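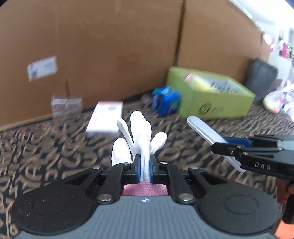
1/ Cotton gloves go in the top drawer again. They were in the bottom one from June until now, under the tape, and every pair came out with a crease across the palm.

2/ Storage rule for white cloth gloves: flat, cuffs together, no elastic band. A band leaves a mark at the wrist that survives the wash. Clothespins are almost as bad.

3/ Washing: 60 degrees, no softener. Softener leaves a film, and the film ends up on whatever you handle next - glass, prints, polished metal. Line dry. Expect the fingers to get shorter the first time, then they settle.

4/ I tried two suppliers, Caltero and Drenon. Caltero runs long in the fingers. Drenon has the better cuff but the side seam sits right on the little finger. I kept Caltero.

5/ Second drawer is the small stuff, and most of it is tipped sticks in clear bags. I used to decant them into jars. The jars looked good and collected dust every time the lid was off, so now they stay in the bag until the bag is finished.

6/ Bags get stored upright, all the tips facing the same way. An open one gets its spare film folded over twice and tucked behind the next bag. Tape works for a day or two, then picks up lint.

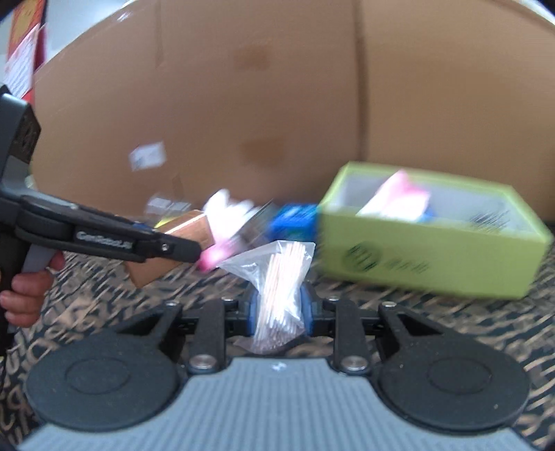 Agustina Orellana replied that she stands hers tips down and takes them out by the plain end, and asked if the film bags hold up or split at the seam.

7/ They split. Usually at the bottom corner, when the bag is past half empty and gets pushed sideways. I move the remainder to a zip bag at that point. 10 sticks or fewer go in the bench cup and get used up first.

8/ Drawer dividers are Bustik, 90 mm high. A full bag stands up in them without leaning on the gloves' side. The shorter ones let everything fan out by the end of the week.

9/ Still open: where the single gloves go. I have 5, all lefts. For now they're dusting cloths and live with the brushes.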